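Folding on the Bed: notes for the Storngate evening talk
November 27, 2018

Slide 1. Title

Wait for the tea queue. Last time I started on the hour and spoke to nine people and an urn.

Say hello, say thank you to Despina for the projector. Mention that my qualifications are two children, one airing cupboard and a 40 minute talk that used to be an hour and a half.

Opening question, hands up: who folds on the bed? (Nearly everyone.) Who has a proper table for it? (One or two, usually sitting together.) Who has gone to bed next to a pile of jumpers? Hands go up slowly for that one. Leave a pause.

Slide 2. Why the bed

It's flat, it's at a tolerable height if you sit, and it's close to the drawers. It is also the one place in the house you will definitely need back by eleven, so there's a deadline built in. My aunt in Holunau folded on a kitchen table all her life and had to clear it for every meal. She regarded people who used the bed as slovenly. I've thought about this a good deal and I think she simply had a better table.

The trouble with a bed is that it has no edges you can trust. Things go over the side. A thick quilt makes this worse, as anything stacked taller than a few layers starts to lean.

Slide 3. Sort before you fold

Main point of the first half, so slow down. Most people pick up whatever is on top, fold it and put it down wherever there's a gap. By the end they have a lot of neat little parcels belonging to four different drawers. Then they sort, and the neat parcels come undone.

Dark strips in one bundle, pale things in another, before a single sleeve is tucked in. Doesn't matter if it's by colour, by person or by drawer. Pick one and stick to it for the whole load.

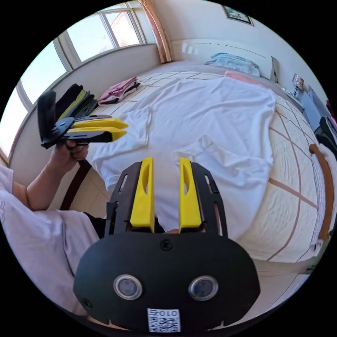 Jaxon Campbell wrote to me after the September talk to say that sorting first is just handling everything twice, and that he folds straight from the basket and has never once regretted it. He added that he lives alone and owns mostly grey T-shirts.

I read this out every time. It's a fair point. If all your clothes are the same, skip to slide 6 and have a biscuit.

For the rest of us: yes, it's twice. The first time takes a couple of minutes if you don't stop to admire anything. Put a word in here about holding up a jumper and wondering if it still fits. That is a separate activity and needs its own afternoon.

Slide 4. Socks

Laugh expected. Don't rush it.

I did keep a tally one year, at my husband's suggestion, which I believe was sarcastic. We paired 637 pairs of socks. I have no figure for the singles because I lost heart in the spring.

Lay them side by side along an edge with the toes hanging down. Dark ones especially. Black, navy and that brownish green all look the same in a heap, and you'll want the window for telling them apart — so socks are a daytime job. Do them on the side of the bed nearest the glass.
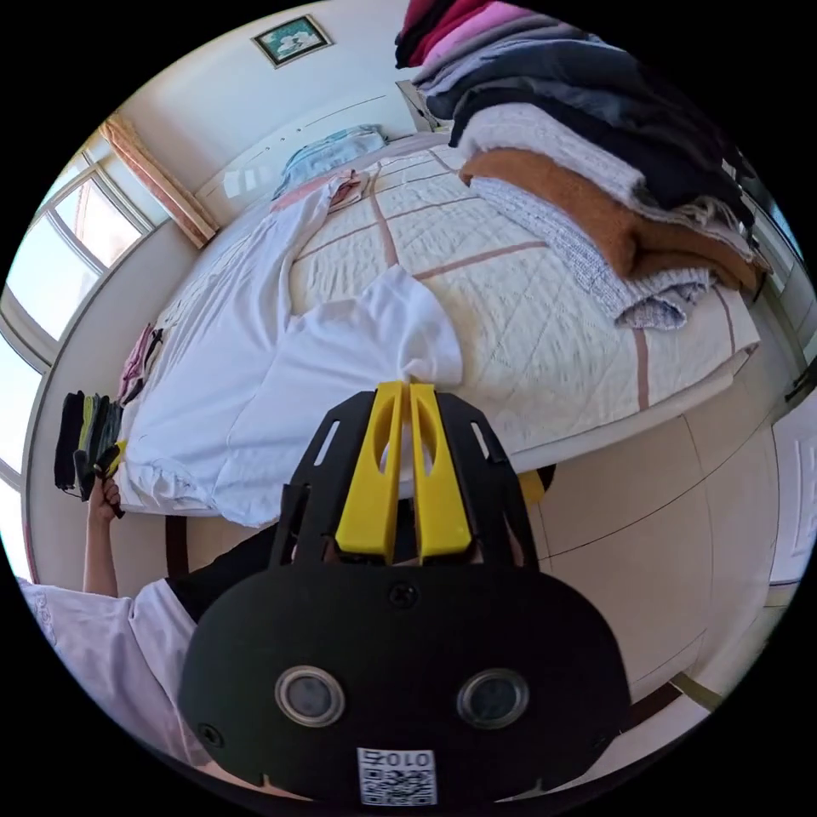 And do them before the jumpers, however dull that sounds. A jumper takes up four times the space and makes you feel you've achieved something, so everyone starts there. Then the socks get done last, in bad light, by somebody cross.

If someone asks about rolling versus folding the pair over: over is quicker, rolling is kinder to the elastic. Segura, where I used to stay with my cousin, had a laundry that pinned them at the cuff. I have tried it. I now own a lot of pins.

Slide 5. The leaning pile

Show the cardboard model (in the Rurkora bag, under the flask).

Knits go at the bottom, folded wide. Shirts on top. Chunky things in the middle act like a hinge and the upper half slides off towards the pillow. If the pile must hang over the side a bit, let it, but bring it back before you stand up. I once rose too quickly and refolded the lot.

Leave a clear patch in front of you about as wide as a shirt with its arms out. People pile all round themselves until they're folding on their own knees. Finished things go to the far corners. White things want a clear bit of cover underneath, where you can see their edges. A white T-shirt on a pale bedspread can vanish while you're looking straight at it.
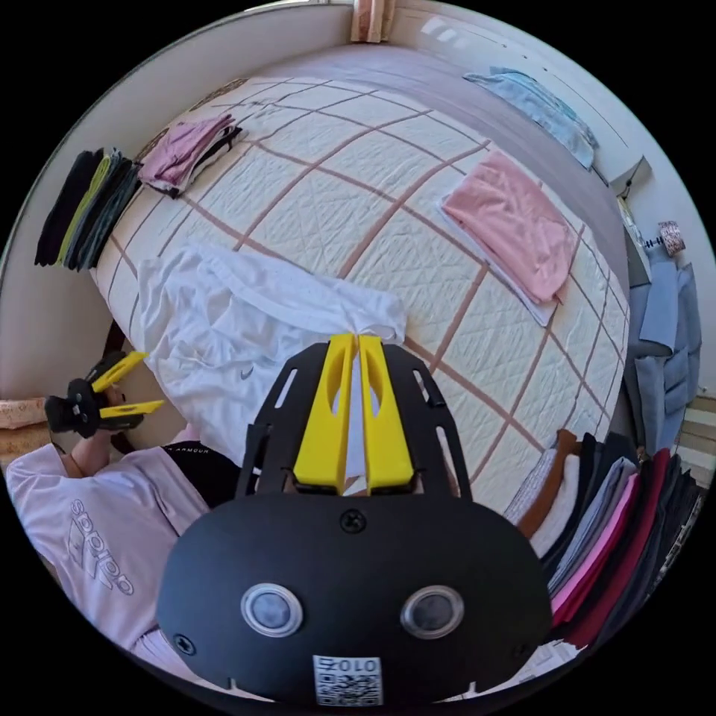
Slide 6. Questions

Usual ones: fitted sheets (no), ironing (other speaker), children helping (yes, flannels first).

If it's quiet, ask who has a chair with clothes on it. That fills ten minutes.

Remind them the leaflet is by the door. I had 2,000 printed and will be grateful if people take more than one.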